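Astura Desk Storage Caddy, mint green and white

Item 1071
Sold singly
Delivery in 3 working days, mainland only

We were not keen to stock this one. Most plastic desk storage is bought in a burst of good intentions, filled with dead pens by the end of the month and moved to the floor by the end of the next. The Astura is a plastic box in pale mint green with a slotted white panel at the side, and the maker's leaflet says it will "change the way you work". It will not. It will hold some stationery, and it does that well enough for us to sell it.

What it is good for

Notebooks, chargers, envelopes, a small stapler, the cables that live in a heap behind the monitor. We would keep it for things you reach for a few times a day. Anything you need every ten minutes is better left on the desk, and anything you need once a year should go in a cupboard.

The leaflet also suggests kitchens and bathrooms. We tried one by a sink and did not like it there. The slots let splashes in, and the corners take some cleaning with an old toothbrush. Keep it for the office.

Size and weight

Astura gives a full height of about 20 cm. Please measure the place you mean to put it before ordering, and allow room for your hand as well as the box. A good share of our returns on storage come from people who measured the shelf and forgot the lip underneath it.

It is light. That is handy if you share desks and carry your things to a locker at night, less so if you have a habit of knocking into furniture. Put the heavy items in first.

The slots

Much is made of the "airflow design". Paper clips do not need airflow. What the oval slots do is let you see a bit of what is behind them, and they save the side from being one blank sheet of plastic. Thin things such as loose pencils can poke through, so stand them in a cup if that will annoy you. Dust gets in too. A dry brush once a fortnight is plenty.

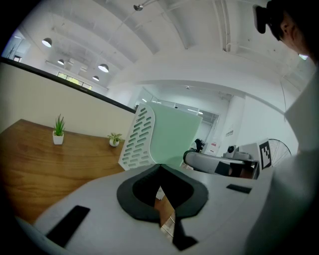
Mint green and white Astura, with oval slots in the white side. Plants and lamps not included.

Colour

The green is paler than the name "Garden Mint" had led us to expect. Next to a warm wooden top it looks fresh. Next to a cold grey desk we thought it looked a little like a dentist's. You may feel differently, and screens vary, so do not try to match paint to this page. There was talk of a dark blue version in May and we have heard nothing since. We would not wait for it.

How it compares

Rizk makes a wire tray at a lower price. It is stronger, scratches a soft desktop unless you put felt under it, and has no sides to speak of. The Dedeck box has a lid and a better finish, but you pay nearly double and the lid is the first thing to go missing. If you already own either of these and it works, keep it – there is no reason to swap.

If your desk is messy on account of too much paper, none of the 3 will help. Have a clear-out first and see whether you still want a box.

Care

Wipe with a damp cloth and a drop of washing-up liquid. No bleach, no scouring pads. Astura calls it dishwasher safe on the leaflet and says hand wash only on the carton. We go by the carton.

Returns

Unused and in its carton, for a refund. Marks from pens and labels count as use. If it reaches you cracked, keep the packing and tell us before you throw anything away.

Collection

Orders can be picked up from our Ondmont counter once you have had the message to say they are ready. Please wait for the message. The stock figure on the website is updated overnight and is sometimes wrong by the afternoon.

Price and details checked 31 Dec 2020.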